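Metal bins for block storage – stop them sliding on a bench?

Undness
Jun 25, 2024
I keep narrow building blocks sorted by colour in two grey metal bins, long side to long side on a wooden bench top. Every time I rummage in one, it walks away from the other and pieces drop through the gap. The bins have sloping walls, so there is very little flat face to fix anything to. Suggestions that don't involve drilling the bench?

Grillix
Non-slip matting, the sort sold for drawers. Cut it 2 cm short on every side so it doesn't show. Mine has lasted since October.

Adik
Matting stops the bin sliding on the bench. It does nothing about two bins separating when you lean on one rim. Clamp the rims together at both ends and treat the pair as one unit.

Grillix
Clamps will chew the rim and get in the way of your wrists. I had a pair on a parts tray and took them off after 6 days.

Adik
Bare steel jaws will, yes. Use bar clamps with pads and do them up finger tight. As for wrists, put them at the far ends, where you don't reach in anyway. Clamped at the sides where the bins meet, four blocks in the front one:
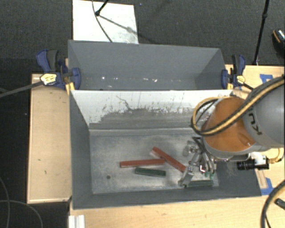
Puma reckons the clamps are fine but the bare metal bottom is the real fault, as blocks skid on it and end up against the front wall, where they are awkward to get a finger under. A sheet of thin felt would cure that.

Undness
Felt collects grit. I would sooner have a surface I can wipe. Clamps sound right, though. Does the scratching on the inside walls matter?

Adik
Cosmetic, unless you can feel an edge with a fingernail. If you can, rub it down with 1,000 grit, wet, and dry it properly.

Grillix
Still say matting first. It costs next to nothing and you can add clamps later.

Puma
Do both. I have 168 blocks across two bins and the weight alone doesn't hold them still. Felt can be lifted out and shaken, by the way.

Undness
Ordered two padded clamps and a roll of matting. Leaving the felt for now.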